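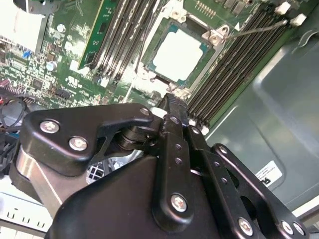
Pernby Opens Second Workshop for Repair and Reuse of Office Workstations

GIVSTEAD, May 9, 2018 – Pernby, which buys, repairs and resells used business computers, today opened a second workshop in Givstead. The new site handles desktop towers and workstations with server-type boards, the kind used in design offices and engineering departments. Laptops and small office PCs will stay at the company's first workshop in Pant.

Pernby took the lease in March. The workshop takes in machines from companies that are replacing their equipment and want the old units put back into use where possible. A batch of 243 workstations from a single customer is the first job on the schedule.

Every tower that comes in goes through the same steps. The case is laid on its side on the bench and the side panel comes off, so the board faces up. Dust is cleared out of the fans and the drive cage. Memory modules are taken out, tested one at a time and sorted by size and speed. The processor is checked in its socket, and the thermal paste is replaced before the heatsink goes back on. Drives are wiped or, if the customer asks for it, removed and destroyed.

"Memory is where most of our time goes," said Idris Nicholas, workshop manager at Givstead. "A workstation board can have a long row of slots on both sides of the processor, and people have often filled them with whatever was on hand. We strip them back, test everything and rebuild with matched modules. It is slow work but it cuts down on returns."

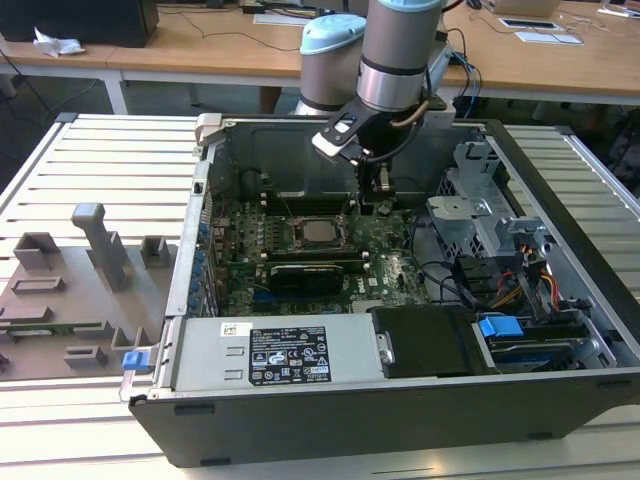

Graphics cards and power supplies are tested under load before a machine is cleared for sale. Parts that pass but come out of a dead machine go into the company's spares stock, which is sold under the Vulano name. The Vulano list currently has 51 part types, among them memory, drive trays, fans, power supplies and graphics cards. Customers who run older workstations can order from it directly, with no minimum order.

Brijesh Chaturvedi, managing director of Pernby, said the company had been turning work away. "Pant was set up for small machines. A full-size tower takes up a lot of bench, and we had them stacked in the hallway waiting for a place to open up," Chaturvedi said. "Customers were asking us to take the big units along with the laptops, and we had to say no to some of them. Now we can take both."

Finished workstations are sold with a 2-year warranty covering parts and labor. Buyers can choose the amount of memory and the type of drive at the time of order. Machines are sold without an operating system unless one is requested – a change from the company's earlier practice.

Companies with equipment to sell can send Pernby a list of models and quantities for a quote. Collection can be arranged for larger lots. Smaller lots may be dropped off at either workshop during business hours. Towers should be sent with their side panels on and power cords packed separately. Monitors and printers are not accepted at Givstead.

About Pernby

Pernby repairs and resells used business computers and supplies tested spare parts under the Vulano name. It has workshops in Pant and Givstead.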